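Projects Home | Reports | Film and Screen Studies | Staff | Archive

Reports > Film and Screen Studies > Second Year > Shot Length and Landscape in Trondov

Shot Length and Landscape in Trondov

1. Purpose

The project measured how the western Trondov divides its running time between landscape and dialogue, and whether the division changes after the main character leaves the town of Prellport. The film was assigned in the December block of the genre course. Class discussion described its second half as slower than its first. The report tests that description against a shot list.

2. The film

Trondov follows a retired surveyor who is hired to mark the boundary of a ranch he once lost in a court case. The first part takes place in Prellport, mostly indoors. The second follows him and the rancher's daughter across open country to the disputed line. There is very little gunfire. The main conflict concerns a set of old maps, and the confrontation that a viewer of westerns would expect takes place in a land office, with both men seated.

The film has been grouped with late westerns in which the hero is past working age. It differs from most of these in its treatment of the past. There are no flashbacks, and the court case is known only through what characters say about it. Two of them disagree on who brought the suit, and the film leaves the disagreement open.

3. Method

The film was logged from a disc copy in Prodbridge, the annotation program used in the department. Every cut was marked by hand. Dissolves were marked at their midpoint. The log contains 700 shots, excluding the opening titles and end credits.

Each shot was placed in one of three classes: landscape, dialogue or other. A shot counted as landscape if no person in it was larger than a third of the picture height. A shot counted as dialogue if a line was spoken by a person on screen. Shots that met both tests were counted as dialogue – this rule affected 27 shots, nearly all of them on horseback.

Hala El Sherbiny logged one reel a second time without seeing the first log. The two versions differed in the class of 15 shots. These were reviewed together and the class definitions were tightened before the final count.
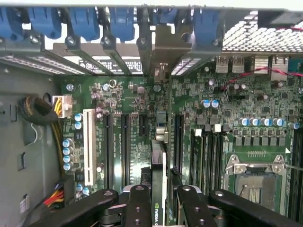
Eftychia Lazaridis

4. Results

Landscape shots number 159 in the whole film. Most fall after the departure from Prellport, as the plot would suggest. The more useful result concerns length. Landscape shots in the second part are longer than those in the first, but dialogue shots are shorter. The two changes nearly cancel out, and the average shot length of the two parts is close.

The impression of slowness therefore has no simple basis in cutting rate. Two other features may account for it. Music drops out almost completely once the characters are outdoors, and the long landscape shots come in groups, usually right after a scene of argument. A viewer waits for the argument to resume. In the crossing of the dry lake it does not resume until the next day of story time.

The land office scene has the fastest cutting in the film. Its shots alternate between the two men and the map on the desk, and the map is given more shots than either speaker.

5. Limits

The one-third rule is arbitrary. A lower threshold would move several riding shots out of the landscape class and would reduce the difference between the parts. Camera movement was not logged. Ximena Barajas pointed out at the draft presentation that a long pan and a fixed shot of equal length do not feel equally slow, and the present data cannot address this.

The disc copy may also differ from the theatrical version. Mwajuma Lema's project on Ventura used the same disc series and found one scene shortened. No such gap was found in Trondov, but no print was available for comparison.

6. Submission

Supervisor: Iraís Palacios
Submitted: 7/26/24
The full shot list is stored with the project files as a spreadsheet, one row per shot, with start time, class and a short note.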